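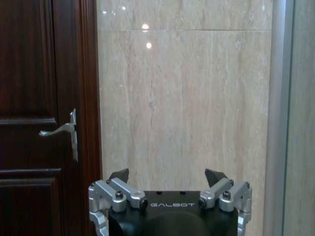
The Viro lever set from Jutau is sold as a straight swap for older knobs on interior doors, and I have been living with three of them since April. They come with a tall, narrow backplate, and that plate was the reason I picked them. The one on the study door sits on dark reddish-brown wood with recessed panels, and the silver finish stands out strongly against it, more than it did in the catalog. The lever is curved and turns up slightly at the rounded tip. With polished beige stone on the wall next to the door, the bright metal looks at home. On a painted white door I think it would be a little cold.

By Danish Farooqui
3 min read
Print this page | E-mail this page

What you get

Each box holds two levers, two plates, a spindle, through-bolts, a hex key and a paper drilling template. The latch is sold separately, and the listing should say so more clearly. I paid 219 dollars for the three sets and had to go back for latches. Jutau's support desk answered my e-mail the same evening and told me which backset to order.

Installation

The first door took me most of a morning. The old knob had left a large round hole, and the plate covered it with very little to spare on either side. Measure yours before you order. A plate this narrow will not hide a wide rosette mark, and on stained wood a faded ring is hard to touch up.

The template is printed on thin paper and tore when I taped it down, so I traced it onto card for the other two doors. After that the work went faster. The through-bolts lined up well, but the small set screw under the lever is soft. I rounded one with the supplied key and finished with a better one from my own box.

Daily use

The action is smooth and fairly light. There is a small amount of play in one lever, which I can feel but not see. The other two are tight. None of them sag, and the springs return them to level without a clack — a real improvement over the Aria levers I had in my last apartment.

The curve is comfortable to pull with a full hand or with an elbow when carrying something. Sleeves do catch on the end now and then. My old knobs never did that.

Cleaning

Fingerprints show on the plate more than on the lever. A dry microfiber cloth takes care of them. I would stay away from metal polish — the leaflet warns against it, and I have not tested the point.

Compared with the Robles

I also looked at the Robles set, which came to 485 dollars for the same three doors. It is heavier and includes the latch. The lever is straight, with squared edges, and I found it unpleasant to grip in the showroom. If weight matters most to you, try it in person first.

Verdict

Good levers with a poor template and cheap set screws. I would buy them again at this price, with the latches in the same order. They are guaranteed against loose springs for 3 years, and you need to keep the receipt.

Print this page | E-mail this page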